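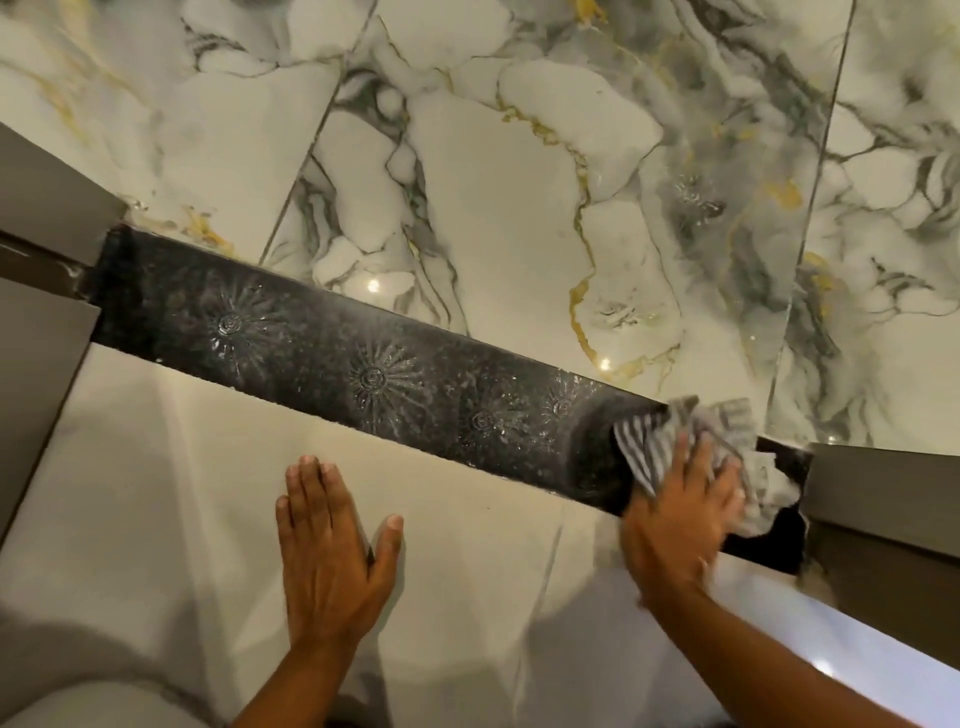
We got to Giltunport just after nine, which was a mistake, because the fish market packs up at half eight and all that was left was a man hosing down the quay and a very fat gull. So we had coffee and wandered up the hill to the open day at the old Grumstead ropeworks instead – the thing we'd come for anyway.

I loved it! Cúc Phùng took our group round (she started there at sixteen and still talks about the place as if she's due on shift) and she let us all have a go at the hand-cranked twisting machine. Mine came out like a badly plaited loaf. The long shed is 400 metres end to end and you walk the whole of it, there and back, so wear decent shoes. Halldóra had sandals on and went rather quiet by the halfway point.

The part I keep telling people about is the tar room. It smells of kippers and bonfires, and my coat still does too. They used to get through roughly 130 barrels a year in there, and the ledgers are out on a table so you can read who got fined for smoking.

Tea and cake in the yard was £2, cash only. Have the ginger one. Bình bought a ball of twine from the shop and has since tied up every tomato plant he owns.

Parking's by the chapel and it fills up early, or the 488 bus stops right outside the gate. They're opening again in March, and I've already told Cúc we'll be back for the net-mending.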